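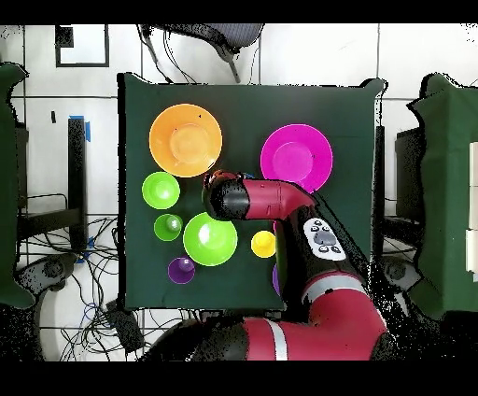 Colorful plastic plates, bowls and other tableware on a dark green tablecloth.

Long Table Supper returns to Stukura this December with room for 130 more neighbors

Sarnum Community Kitchen is bringing back its Long Table Supper, and this year the meal is moving into the big hall at the old Palumbo bakery building on the Stukura riverfront. Doors open at 4 p.m., soup is on the table by 5, and everyone who lives, works or goes to school in the neighborhood is invited to sit down and eat for free.

Last year's supper filled every chair at the Kono Street annex and left a line down the stairs. The bakery hall has space for 130 more people than the annex did, plus a real coat room and a ramp at the front door, so families with strollers and guests who use wheelchairs can come in the same way as everybody else.

"I stood at the door last year telling people to please wait for a seat, and I hated it," said I-seul Yook, who runs the kitchen at Sarnum. "When we got the keys to the bakery I walked up and down that room for an hour just working out where the tables would go. It's such a good room. You can smell bread in the walls, I swear!"

The menu leans on what people in Stukura cook at home. Yook and her crew will make barley soup with mushrooms, braised cabbage, roast squash with chili and sesame, and a big pan of scallion pancakes that go out as they come off the griddle. There will be plain noodles and butter for small children (and for anyone else who wants them). Every dish on the main table will be made without nuts, and cards in front of each one will list what is in it.

Dessert is being left to the neighborhood again. Bakers can drop off cakes, cookies and pies at the side door between noon and 3 p.m. with a note of the ingredients. Last year's dessert table included a poppy seed roll nearly as long as the table it sat on, and its maker, Lech Wróbel, has agreed to bring another.

"My mother made it for the whole building, so I only know how to make it for the whole building," Wróbel said. "I tried cutting the recipe down once. It was a sad little cake."

Wróbel will also lead a rolling and folding session in the bakery's back kitchen at 2 p.m. for people who would like to learn the dough before supper. There is room for six at the counter. Places can be reserved at the Sarnum front desk, and children age 10 and up are welcome with an adult.

The supper is part of Sarnum's winter meals program, which served its first lunches out of a church basement on Kono Street and has since grown into a weekday kitchen with its own pantry shelf and a delivery route for homebound neighbors. This fall the kitchen passed 1,000 lunches for the season, its earliest yet – the crew marked the day with a tray of lemon bars and then went back to peeling carrots.

Music will start after the soup bowls are cleared. The Stukura school fiddlers are playing a short set, and after that the piano is open to anyone who knows a song. Guests are encouraged to bring a container for leftovers, and anyone with folding chairs to lend can leave them at the bakery the evening before, marked with a name and phone number on masking tape.

No ticket is needed for the supper. Guests who need a ride, a quieter seat away from the music or a meal brought to their door can call or stop by the Sarnum front desk on weekdays from 9 a.m. to 2 p.m.

Press contact: I-seul Yook, Sarnum Community Kitchen, Stukura. Reporters and photographers are welcome from 3 p.m. on the day and are asked to check in at the side door.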